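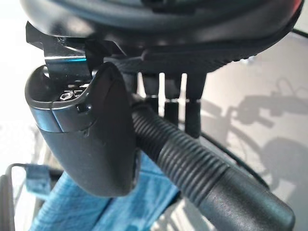
松手

我在斯蒂特利渡口（路牌上写的还是老拼法，Stiltley，外地人念起来总要绊一下）的借车处干了好些年，从木柜台干到玻璃柜台，从手写的借条干到扫码。借车处借的是带轮子的东西：给腿脚不好的客人坐的轮椅、推行李的小车、老人家自己扶着走的那种助行车。客人在我们这边借了，坐船到对岸的Jirkirano，在那边还掉，下一班船再把空车捎回来。所以一天里头，总有一堆空车在我门口等着收拾，坐垫要擦，布带要扣好，刹车要捏一遍，架子要折起来，靠墙排齐。

这活以前是我和一个小伙子两个人做的，他后来上船当水手去了，走之前给我留了半罐好茶叶。再后来，Briggs公司的人就把Jidska装了进来。

Jidska是一条胳膊，装在一根能沿着地轨走的柱子上，前头两根黑手指，圆头圆脑的，像煮熟了没剥壳的菱角。它刚来那阵子我不大喜欢它，它一动我就想给它让路，明明地上画了黄线，它的地盘是它的地盘。可是人跟什么东西待久了都会生出一点客气来，何况它干活真是仔细。它折车之前先把把手转正，再伸一根手指到坐垫底下轻轻一挑，车架就合拢了，那个动作很像我外婆抖床单之前先捏住两个角。我早上开门，会跟它说一声早。它当然不答应，不过它开机的时候要把手指张开再合上一回，我就当那是答应了。

装机的时候来了个女技师，住了三天，手把手教我怎么保养。擦哪里，看哪里，哪颗螺丝归我管，哪颗螺丝碰都不许碰。归我管的一共没几颗，其中有一颗在手指壳子上头的凹坑里，银亮的，小小的内六角，拧它要用一把专门的扳手，拧到咔嗒一声为止。她说那颗螺丝每拆一回，螺纹上就要重新点一滴胶，蓝颜色的，一滴就够，晾过夜再开机。她说这话的时候正在吃我烤的苹果饼，一边说一边用叉子在半空里点了一下，给我看一滴是多大。那一叉子我记得清清楚楚，后来有好几个月，我一闭眼就看见那一叉子。

事情出在夏天快完的时候，下午，两点那班船刚靠岸。那天风大，船晃，下来的人脸色都不太好，我在柜台里头给一家子找他们落下的帽子，帽子最后在小孩自己的书包里。外面有一位老太太来还车。她还的是一辆扶着走的，浅蓝色的布兜，黑把手，把手上一圈一圈的棱，握着不打滑。照规矩，客人把车停在黄线外头，按一下绿按钮，人走开，Jidska才过来取。老太太停了车，按了按钮，走开两步，想起来布兜里还有她的眼镜盒，就又回去拿。

有感应帘的，我知道您要问。感应帘是好的，事后查了，一点毛病没有。她一回头，手一伸过线，Jidska就停住了，跟它该做的一模一样。问题在于它停住的时候，手指已经搭在把手上，而老太太为了够那个眼镜盒，另一只手正扶着同一个把手。也就是说，它停得很对，停在了一个很不对的地方。

她没有叫。她说了一声“哎呀”，就是人在公共汽车上被人踩了脚、又不好意思发作的那种“哎呀”。我跑出去，先拍红按钮，拍完才看。她的无名指和小指被夹在黑手指和把手中间，压得不重，可是抽不出来。我自己的手冰凉冰凉的，她的倒是暖和。

按说拍了红按钮，过几秒钟，手指里头的锁就该退开，这是专门为了这种时候设计的。有一根细销子会弹出来，手指一软，什么都能抽走。我听见它弹了，咯的一下，右边那根手指也真的软了。左边那根没有。左边那根歪着，死死地卡在那里，像一扇门轴掉了的门，推不动也拉不开。

我打了Briggs的服务电话，打的是免提，放在坐垫上。电话里的人很年轻，声音很稳，叫我不要硬掰，叫我看左边手指壳子上方的凹坑，问我里头那颗螺丝是不是平的。我凑过去看。它高出来一截，歪歪的，亮闪闪地立在那个黑洞里。我说，不是平的。那边静了一下，说，好的，您手边有没有那把扳手。

我有，扳手挂在柜台后头的钩子上，可我得走开去拿，而老太太用没夹住的那只手拉着我的围裙。她自己大概都不晓得她拉着。我就蹲下来跟她说，我去拿个工具，十步路，我一边走一边说话，您听着我的声音就行。我就真的一路说，说的什么全忘了，好像是在报货架上的东西，绷带，雨披，润喉糖，零钱盒。拿回来，她说，润喉糖给我一颗。

我给她剥了一颗。

电话里那个孩子（我叫他孩子，他也许都三十五了）一步一步地教我，先把螺丝往外退，退两圈，再从旁边那个小方孔里伸进一根细杆子，往上顶。螺丝倒是好退，滑得跟抹了油一样，难的是那根杆子。方孔太小，我的眼睛又花，手又抖，捅进去三回，三回都顶在空处。后头船上下来的客人围了几个，有一位先生拿自己的外套给老太太垫在膝盖底下，让她靠着坐到一张空轮椅上，这样胳膊就不用吊着。有一位给她挡太阳。别的人被我请到外头去了，请得不大客气，我后来想起来还有点脸红。

老太太问我，它叫什么。我说叫Jidska。她说，那是什么意思。我说我也不知道，厂里起的。她就低头看着那根手指，说，Jidska，你行行好。

这话我后来没有写进报告里。

第四回我把眼镜推到脑门上，不看了，就凭手摸，像从前穿针穿不进去的时候那样，闭着眼睛反倒有数。杆子往里走了一点，碰着一个会动的东西，我往上一顶，它就松了。松得很安静，老太太把手抽出来，看了看，张开，握上，又张开。两道红印子，小指的指甲边上破了一点皮。从拍下红按钮到她把手抽出来，电话上有记录，二十一分钟。

医生给看过了，骨头没事，肿了几天。她本来要赶的那趟车当然是没赶上，我让她在里屋的躺椅上歇着，给她煮了茶，就是水手留下的那个茶叶，我一直没舍得喝完。她喝了两杯，问能不能把那盒润喉糖买走。我说送您，她说不行，非要给钱，我们为这三块多钱推来推去推了半天，推得两个人都笑了，笑着笑着我就哭了，反过来要她拍我的背。她用的是好的那只手。

第二天Briggs派了人来，来的还是从前那位女技师，头发剪短了。她把两根手指都卸下来，摊在一块白布上，拿灯照着看。她看东西的时候不说话，我就在旁边站着，替她扶着灯，其实灯有座子，用不着扶。

她看完右边那颗螺丝，又看左边那颗，把左边那颗放在手心里递给我。右边那颗的螺纹上有一圈干了的蓝印子。左边那颗干干净净，漂漂亮亮，跟刚从盒子里拿出来一样。

她没有问我。我倒宁可她问。

是四月份的事。四月份有一天，有个小孩把冰淇淋糊在了手指上，奶油顺着缝淌进壳子里去，我拆开来擦，擦完了装回去，拧到咔嗒一声。胶瓶子我也拿出来了，就放在手边上。然后来了一班晚点的船，一下子还回来好多车，我想着晾过夜的话，今天这些可就全得我自己弯腰去折了，我的腰那阵子正不好。我想，明天吧，明天下了班再点，差一天不要紧。第二天我忘了。再往后，它天天好端端的，早上张开合上，张开合上，我就连忘了这回事也忘了。胶瓶子后来自己回到了架子上，想必是我放的。

这些话我那天下午对着她全说了，说得很啰嗦，连冰淇淋是什么味的都说了（开心果的，绿的）。她听完，把灯关了，坐下来，说她也有话要说。她说这颗螺丝照理不该这样要紧。一颗归柜台上的人保养的螺丝，松了，顶多让手指晃一晃，活干得难看一点，不该连带着让退锁的销子走歪。她说她上一次来的时候就觉得那个凹坑做得太浅，螺丝一往外爬，就能蹭到不该蹭的地方，她在自己的本子上记了一笔，预备回去说，回去以后事情多，也就没说。

我们两个就这样坐了一会儿，白布上摊着两根黑手指，谁也没有去收。外头的船拉了一声笛。后来她问，苹果饼还有没有。我说没有，今年的苹果还没下来，有李子的。她说李子的也行。

报告是两个人分头写的，我写我的，她写她的，写完换过来看。我的那份她给我改了一个地方，我原来写“由于本人疏忽”，一笔就带过去了，她说不行，要写清楚是哪一步，为什么跳过去，当时手头还有多少车等着，不然看报告的人只会点点头，说哦，疏忽，然后换一个不疏忽的人来。我说换就换吧。她说换来的人腰也会疼的。我就重写了，写了腰，写了晚点的船，写了胶要晾一夜、而一夜不开机就没有人替。她的那份我一个字也没改，我看不大懂，只觉得字真好看。

后来的事说起来就是公事了。Briggs写信来，说同一批的手指一共出去了三百七十副，都要召回去换壳子，凹坑加深，螺丝换成自己带胶的那种，拧上就行，不用晾。红按钮旁边添了一个手动的拉环，拉一下，两根手指的锁一起退，谁都拉得动，我让对面卖票处的小姑娘试过，她一只手还端着咖啡。信里另外夹了一张单子，给老太太的，赔她的医药费和耽误的行程，三千块整。我替她收着，给她打电话，她说寄来就是了，又说她那天坐的轮椅比她还回来的那辆舒服得多，问下回能不能直接借那种。

新手指装上以前，Jidska停了一阵子，胳膊垂着，罩了一块布。那些天我一个人折车。腰倒是没怎么疼，也许是心里有事的时候腰就顾不上了。折到浅蓝布兜的那一种，我总要先把里头翻一翻，翻出来过手套、船票、半包瓜子，有一回翻出来一副假牙，用手帕包得好好的，对岸的人急得打了两个电话来问。

我在里屋墙上钉了一块板，板上挂一本横格本子，拆了什么，几时拆的，几时装的，点没点胶，都写在上头。现在的螺丝已经用不着点胶了，那一栏我还是照旧画着，每回填两个字，“不用”。接班的年轻人问过我，不用为什么还要填。我跟他从冰淇淋讲起，讲了有一顿饭的工夫，他听得很耐心，面都坨了。

重新开机那天早上，女技师在地轨那头看着她的屏幕，我站在黄线外头。布揭开，电接上，它先沿着轨道走了一小段，回来，停住，把手指张开，又合上。

我说，早。

她从屏幕后头抬起头来问我说什么。我说没什么，跟您说早呢。她看看我，又看看它，说早，也不晓得是跟谁说的，就低下头去接着敲她的字。第一辆车是我自己推过去试的，推到线外，松手，退了两步，又多退了一步，这才把胳膊伸得长长的，去够那个绿按钮。够不着。我只好再走回去。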